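4.2 Rumored features and what became of them

The second half of our corpus covers the weeks before a launch, when people who have not held a phone are at their most certain about it. We collected 1,896 pre-launch articles on the Prutent handset line from the Zistthorpe news archive and pulled out every sentence that made a claim about hardware. Claims were then matched against the specification sheet published on launch day. A claim counted as correct if a reasonable buyer would have felt properly warned.

Camera rumors did best. This is a modest achievement, as "the camera will be improved" has been true of every Prutent phone to date and would be a strange thing for the company to avoid. When we dropped claims with no number or named part in them, the camera category shrank to 120 usable sentences, and its lead over battery rumors went with it.

Screen size rumors behaved oddly. In the 14 days before launch, articles agreed with one another more and with the final product less. Tracing the links back, we found that most of the agreement came from a single post on a case maker's blog, which was quoted by Rondonuwu, which was in turn quoted by the case maker as independent confirmation. We coded the whole loop as one source. One annotator wished to code it as zero and was outvoted.

Hedging words gave little help. Sentences with "widely expected" were right no more often than sentences with "could," and both did worse than flat statements with no hedge at all. We suspect that writers with a real leak in hand do not bother to spread the blame.

Factory rumors form a small class of their own. They concern assembly changes, usually a new line or more automation, and are offered as proof that a redesign is coming. Only 10 of them named a plant, and the Stusevberg plant appeared in nearly all of those, including two for models it never built.

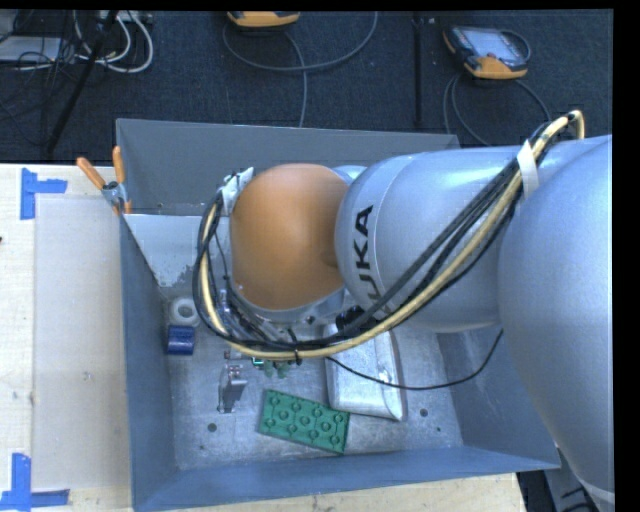 Figure 3. Industrial robot arm over an open metal bin.

4.3 Limits

Our launch-day sheets were saved as they stood on the day, and Prutent edited at least one in May without marking the change. We kept the older version. Price claims are left out entirely, as regional taxes made "correct" a matter of opinion.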